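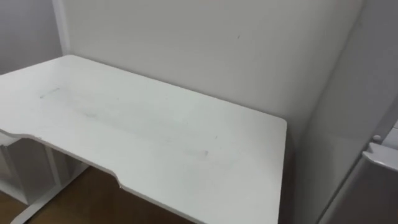 Figure 1. White desk with a curved front edge, placed against a wall.

4.2 Attendance and follow-up contact

Registration records were available for 938 of the alumni invited to the January anniversary program at the Jevudden campus. The invitation list held 2748 names, drawn from the register kept by the alumni office and last revised under Dzene. Graduates with no valid postal or e-mail address were removed before mailing and are not included in either figure.

Attendance was coded by session. The opening lecture, the panel of former deans and the award ceremony were treated as separate events, and a person who came to more than one was entered once in the main sample and again in each session table. Kuusk and Lill coded the sign-in sheets independently. Disagreements were mostly due to illegible surnames and were settled by Mägi, who had access to the badge list.

A follow-up questionnaire went to a random subsample of 100 registrants. It asked about contact with the school in the year before the event, willingness to mentor current students, and intention to give. Of those who received it, 23 did not reply after two reminders. Non-respondents did not differ from respondents in year of graduation, but they were more often from the part-time program - a pattern also reported by Pilkington for the Rurier cohort.
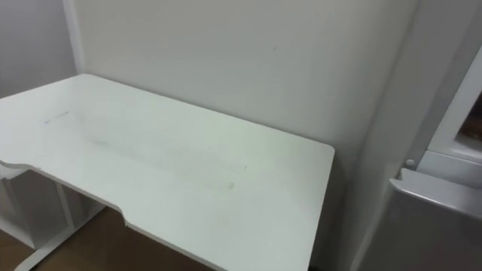
Figure 2. The desk from a second angle, with marks on the tabletop.

We use cookies to improve your experience on this site. By continuing to browse you accept our cookie policy. Accept | Manage settings

Session type was a weak predictor of later contact. Panel attendees were more willing to mentor than those who came only for the awards, but the difference was small and did not hold once year of graduation was entered in the model. Intention to give was not related to session type. We therefore report pooled estimates in Section 4.3 and give the session tables in the appendix.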